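4.2 Plates on patterned ground

I came to this part of the study with a bias, and I should own up to it early. I like plain plates. The ones I eat from at home are white and came out of a sale box, and for the first few weeks I treated decoration as noise, something that sits on top of the object and gets in the way of describing its shape. Margareta Mihăilă talked me out of it one evening in March. Her argument was that when people put dishes away they hardly ever talk about shape, because most of the plates in a stack have the same one. They talk about rims. They say "the one with the sun on it" or "the green one with the gold line," and everybody at the sink knows which plate is meant.

So we went back to the Skesumia word list, which has 2,958 short plate descriptions in it (we had hoped for 3,000, but I threw out the ones that were really about bowls), and I reread a sample of 100 with her point in mind. Rim color came up constantly. So did lettering, even from people who couldn't read it and just wrote "the one with writing." What I hadn't expected was how often someone mentioned what the plate was lying on. "Hard to see on the flowery cloth" is a typical remark, and it's a fair complaint! A rim does two jobs on a busy surface: it carries the pattern that names the plate, and it also has to mark where the plate stops and the tablecloth starts. Figure 2 shows the sort of ground I mean. 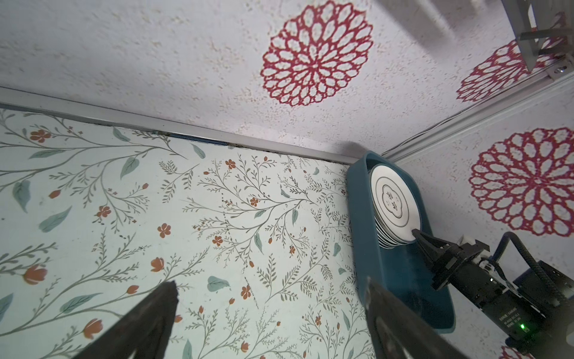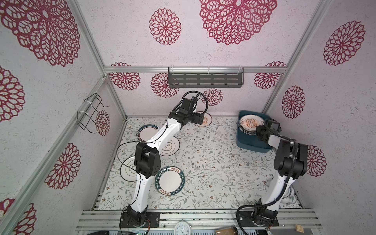
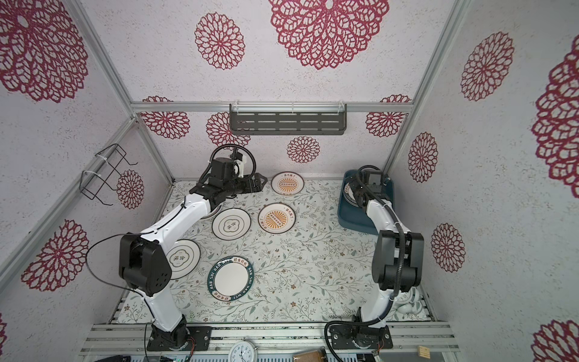 Figure 2. Decorated surroundings and decorated plates. First: sprigs and small rust-orange flowers on the work surface, red motifs on the wall. Second and third: five plates laid out on a patterned mat, with more plates in the container at the back right corner.

Take the wide dark teal rim in the third panel of Figure 2, the one that says "HAO SHI HAO WEI." I can find its edge right away, vines or no vines. The thin black rim on the plates with the flower-shaped emblem is a different matter. There the emblem does the naming, and the rim is a fine line that I have to go looking for among the leaves. The orange sunbursts fall somewhere in between — loud in the middle, dark at the edge, easy to name and easy to outline. I'd guess these are the plates people would put away first, though that's a hunch and I haven't tested it.

Stacking changes all of this again. Once plates are in a bin together the front one can hide most of the others, and a person who wants "the green one" is left with slivers of rim to go by. Our Plokgate interviews touched on this only in passing, and I wish I'd asked more. One woman told us she files her plates by rim color and lets the centers fall where they may. Her husband files them by size. They had apparently never discussed it.

For the coding scheme in Section 4.3 I therefore kept rim and center as separate fields, and added a third for the ground the plate lies on. Mihăilă wanted a fourth, for lettering, and we folded that into the other two for now.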